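Nulevdale Garden Kit Catalog, README

Last updated January 2025

What this is

A cleaned table of product listings for timber garden buildings: sheds, summerhouses, log cabins and a few pergola kits. It has 2000 rows, one per kit. The listings were collected by Edileuza Honorato and checked by Duarte Patrício. Suppliers covered are Soltitz, Lecomte and Islow.

Files

kits.csv holds the main table.
finishes.csv lists the stain and paint options, joined on kit_id.
notes.txt records rows that were fixed by hand.

Columns

kits.csv has 11 columns. Most explain themselves. These need a word:

wall_mm is the thickness of the wall boards before planing. Lecomte gives the planed figure, so those rows were converted.
base_included is yes only when the floor bearers come in the same delivery.
roof_type is apex, pent, hipped or flat. Reverse apex is filed under apex.
treated means pressure treated at the mill. Dip treatment counts as no.

Missing values are left blank. Please don't read a blank in base_included as no.

Known problems

Islow changed its kit codes in December, and 10 kits appear under both the old and new code. They are marked in notes.txt but have not been merged.

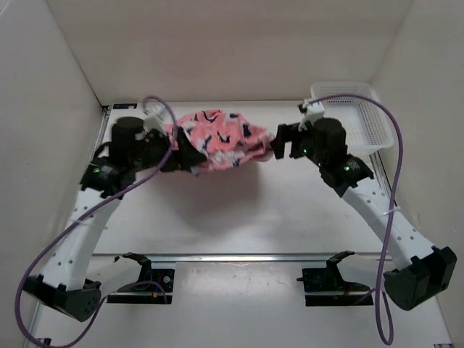 Door sizes for the Soltitz corner summerhouses are the frame opening and run larger than the door itself. Prices are list prices without delivery.

Version 2 changes

Playhouses were dropped. Roof felt and shingles now have separate values in the covering column.

Corrections

Send the kit_id, the column and the value you think is right to Duarte. A link to the supplier's own page helps.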